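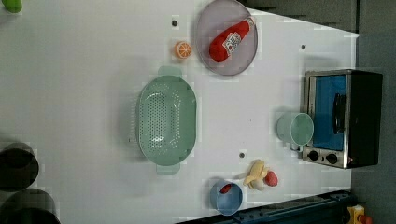
先让孩子自己随便摆一轮,再讲规矩,这是 Cikia 读者群里一位家长的留言,说她家照这个顺序来,小家伙肯多玩好一会儿。我们很喜欢这个办法,所以这一版说明书把它挪到了第一步!

Nirna 过家家厨房 使用指南
第 5 节 把小厨房摆起来

开始之前
找一张桌面平整、高度到孩子腰间的桌子。白色或浅色桌面最好,小件掉在上面一眼就能看见。桌上若有小孔,小配件请离孔远一点。

摆放步骤
1. 把餐具和食物全部放到桌上,由孩子先摆。大人坐在旁边看就行,忍住别伸手。
2. 给小烤箱定位置。靠桌子一侧放,门朝向桌子中间,孩子拉把手的时候顺手,两个旋钮也够得着。
3. 沥水篮占地方,放在烤箱对面。浅绿色的椭圆篮两头都有把手,可以教孩子双手端着走,从“水池”端到“餐桌”,一路不许洒,特别好玩!
4. 盘子放在中间偏上的位置,当作上菜区。淡紫色圆盘边沿略微翘起,橙子片放进去不容易滑走。
5. 毛绒番茄酱瓶最后登场。它软乎乎的,怎么挤都可以,孩子们常常给每道菜都来一下(包括橙子,请尊重厨师)。

玩法建议
“点菜”:大人当客人,一次点一样,熟练了再点两样。
“洗水果”:橙子片倒进沥水篮,晃一晃,再装盘。
“烤一烤”:关上烤箱门,一起数到 30,开门!数到二十几的时候,孩子往往已经把手搭在把手上了。

注意
· 玩具烤箱不能加热,请勿放入真正的食物,也不要放在灶台或暖气旁边。
· 橙子片等小件不适合三岁以下的孩子单独玩耍。
· 毛绒件上的小环或标签请定期检查,线头松了就剪掉,整个脱开请停用。

清洁
沥水篮和盘子用温水加少许洗洁精冲洗,孔里积灰可以用软毛刷。烤箱外壳拿拧干的布擦,不可浸水。毛绒瓶装进洗衣袋轻柔手洗,平放晾干,别用烘干机。

收纳
小件先放进沥水篮,盘子盖在上面,毛绒瓶塞在旁边的空当里。烤箱单独立放,门关好。收拾也可以当成“打烊”来玩,喊一声“本店关门啦”,比催三遍管用得多。

补件请在 Irnico 配件页填写货号 805,并注明缺少的部件名称。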